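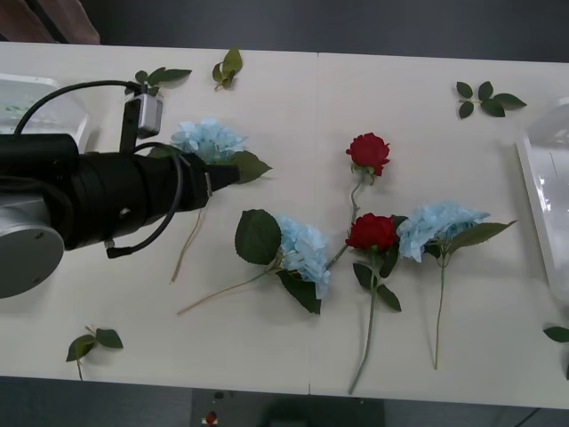

Climumo wants us to believe its artificial flowers will last ten years. The home goods chain put a new range of fake stems into 70 of its shops in March, with prices that would buy a fair few bunches of the real thing, and the posters by the door promise "a decade of bloom".

Ask where the ten years comes from and the answer gets thin. The company says the stems were tested under bright lamps for 480 hours, the same as 20 days. It has not said how it got from 20 days to ten years, or whether anyone dusted them.

Davoud Shahbazi, a florist in Vevville, has sold both kinds and is not convinced. "Put them on a sunny windowsill and the blues go first," he said. "I give them two summers. People bring them in and ask if I can wash the colour back."

The green claims are shakier still. Climumo says buying fake saves on flights and water, which may be true if you keep them long enough – but its shops will not take old stems back, and Cesness council does not accept them for recycling.

A refund is on offer for faded flowers, though only with a receipt and only within 189 days. That leaves the best part of nine and a half years to take on trust. Climumo said it would "look at the wording" before the autumn range arrives.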